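The House That Needs Its Hinges Oiled

By the time most of Hodberg's staff arrive with their coffee, the house at Stumari has been reset 30 times. Every door has gone back to its starting angle, every chair has returned to its table, and the robot that lives there has been put back at its starting point with no memory of what it did to the kitchen.

The house is simulated, which you might think would spare it the ordinary miseries of home ownership. It has no plumbing, no roof and no neighbors. What it has is doors, and the doors need more looking after than the robot does.

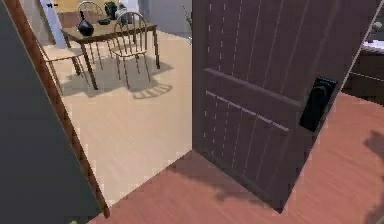

A plank door standing open in the simulated house, with the dining table in the room beyond.

A door in a program is a slab, a hinge and a handle, and each of those comes with numbers. There is the weight of the slab, the drag in the hinge, the stiffness of the lever and the angle at which the whole thing is told to stop. Get the drag too low and a nudge sends the door around like a saloon gate. Get it too high and the robot leans on it for 66 seconds, which is the time limit, and then gives up with what one would swear was a sigh.

The crew calls the weekly adjustment "oiling," although the nearest oil is in the parking lot. It runs from a checklist that began as one page and has since put on weight. Someone loads the house, opens each door by typing in an angle, and watches whether it stays put. Then the robot is sent through 100 times at double speed. Anything that drifts, sticks or passes politely through its own frame goes on the list.

The drifting was the worst of it last June. One door would open, wait a moment, and then creep shut with nothing touching it. Two people spent most of the month on the hinge. They changed the drag, swapped the slab for a heavier one and rebuilt the frame from scratch. The trouble was the floor, which had been imported with a tilt too small to see and just large enough to matter to a door. A level, had there been such a thing in there, would have found it before lunch.

Then there are the small objects, which have their own chapter in the checklist and their own enemies on the staff.

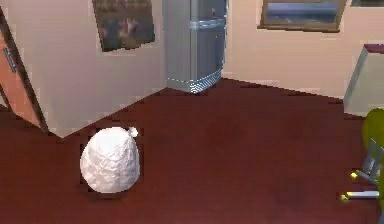

Anything that gets set down has to settle. Drop a thing a hair too high and it bounces when the clock starts. Start it a hair too low and it is partly inside the floor, a situation the physics engine resolves by firing it at the ceiling. The fix is dull and it works - place the object, let the simulation run with the robot switched off, save wherever it comes to rest and use that as the new start. The crew does this after every change to the flooring, and the flooring changes a lot. Somebody at Hodberg has a weakness for strong colors.

The robot's own upkeep takes less time. Its joint limits are checked against the real machine in the workshop next door, its gripper friction is copied over from a bench test, and its controller, a Skeltatar build, is updated when the old one starts complaining. A full run is 2000 trips through the house. Afterward a script called Sandhu sorts the failures into piles, and a person reads the piles, and the person usually ends up back at the hinges.

There is a plan to add drawers by fall. The door people have asked to be left out of it.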